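Barkcombe Electrical Recovery -- Sorting Room 27, Ntuli Building
Bench and bins safety check, with comments
Completed by: Fiorella Zanetti
Followed up by: Themba Visser
Shift: Monday, before the 9 am start

Mark each line OK, FIX or N/A. Comments go under the line they belong to. If a line is marked FIX it stays on the sheet until someone signs it off, even if that takes a few shifts.

1. Floor and access

1.1 Walkway from door to bench free of leads, boxes and bags -- OK
1.2 Second exit opens fully from inside -- OK
1.3 Floor dry, no loose mats -- FIX
Mat at the door has a curled corner again. Taped down last month and the tape has lifted. Themba to ask Istell for a heavier one on the next order.
1.4 Room to stand and step back on both sides of the bench -- OK
Please push stools all the way in at the end of a shift. I moved two this morning.

2. Bench

2.1 Bench steady when leaned on -- OK
2.2 Surface sound, no splinters or raised edges where hands go -- OK
2.3 Surface wiped down, nothing sticky -- OK
2.4 Offcuts, staples and bits of tie picked up before sorting begins -- FIX
Small scraps are getting left behind. They're hard to spot against the wood when the overhead lights are on, so run a dry cloth across the full width first and then look along the surface from one end. Scuffs are fine and don't need to be written up every week.
2.5 Glare at a level people can work with -- OK
Still a complaint from the afternoon shift. The finish is shiny and the lights reflect in it. We've asked about a matte cover, no answer yet.

3. Bins and containers

3.1 Bins at the back of the bench, leaving the front for sorting -- OK
3.2 Sides and rims not cracked -- OK
3.3 Nothing hanging over a rim -- OK
3.4 Bins no more than two-thirds full -- OK
3.5 Slotted basket checked for prongs and wire ends poking through -- OK
3.6 Nothing heavy stacked on top of a bin -- OK

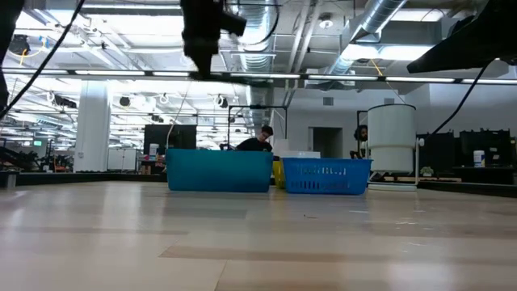
On 3.4, two-thirds means two-thirds with the contents lying as they fall. Pressing cable down to make it fit doesn't count, and it makes the bin awkward to lift. When a bin reaches the line, swap it and put the full one on the trolley. Two people for anything over the weight on the trolley card.

Slotted baskets are for soft goods and coiled leads only. Fiddly parts go in the solid-sided bins, otherwise they end up on the floor behind the bench. I found three screws down there and a fuse.

4. Stands and raised items

4.1 Stand base sits flat on the bench -- OK
4.2 Knobs and clamps done up firmly by hand -- OK
4.3 Base not hanging past the bench edge -- OK
The base sits right at the far edge. Marked OK this time as it didn't shift when I pushed on it, but I'd like it brought forward a hand's width. Themba to look at it.
4.4 Leads near the stand can't snag on it -- OK
4.5 Head clearance for anyone bending over the bins -- OK
New starters should be shown this one in person. People look down into the bins and forget what's above them.

5. Small electrical items

5.1 Everything unplugged before it comes to the bench -- OK
5.2 Adapters with cracked or open cases go straight to the reject tub -- OK
5.3 Prongs straight, none loose in the case -- OK
5.4 Leads coiled and tied before binning -- FIX
5.5 Labels left on -- FIX
5.6 Batteries and power banks kept apart from everything else -- OK
5.7 Nothing tested on this bench -- OK 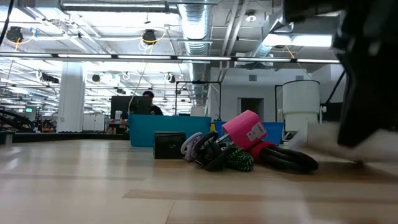

Most of our marked-up lines come back to 5.4. Leads are being tipped out in a heap and pulled apart from whichever end comes free, and that's how insulation gets nicked. Take adapters out of the heap first. The hot-pink one is a good case, tilted up among the coils with its prongs towards the black cables, and if you drag a lead out from beside it the metal can catch. Lift it away, set it down on its own, then start on the cable. It still has its white label on, and that's how we want them left. Once a label is off we can't confirm the rating and the unit has to be scrapped.

Speckled and coloured cords get treated the same as the black ones. I've seen people set them aside because they look newer. Run the full length through your fingers, look at both ends, coil, tie, bin.

If a tangle hasn't come apart in a couple of minutes, put it in the reject tub. Don't cut anything at this bench. The cutters live in the Truvis cabinet and stay there.

6. People

6.1 Closed shoes, no loose sleeves -- OK
6.2 Lanyards off or tucked in -- FIX
Two reminders given. Same two people as last time.
6.3 Gloves available in small and large -- FIX
Out of small. Box ordered.
6.4 Break taken at least every 81 minutes on sorting -- N/A
This is the old figure and should have come off the sheet. We now work 30 on, then a stretch. Themba to update the master copy.
6.5 First aid kit sealed and in date -- OK
Eyewash runs out in December, reorder before then.

7. Carried over from the last sheet

Light switch cover by the sink -- replaced, closed.
Trolley wheel squeaks and pulls left -- still open. Usable, but don't load it past the lower shelf.
Spare bin lids -- arrived, wrong size, going back to Istell.

Signed off for use with the FIX lines open. None of them stops work today.
F. Zanetti

Follow-up, T. Visser: Mat asked for. Stand will be moved forward at the end of the shift once the bench is free. Lanyards raised at the start-of-day talk.

Contact the Barkcombe office | © Barkcombe Electrical Recovery | Back to top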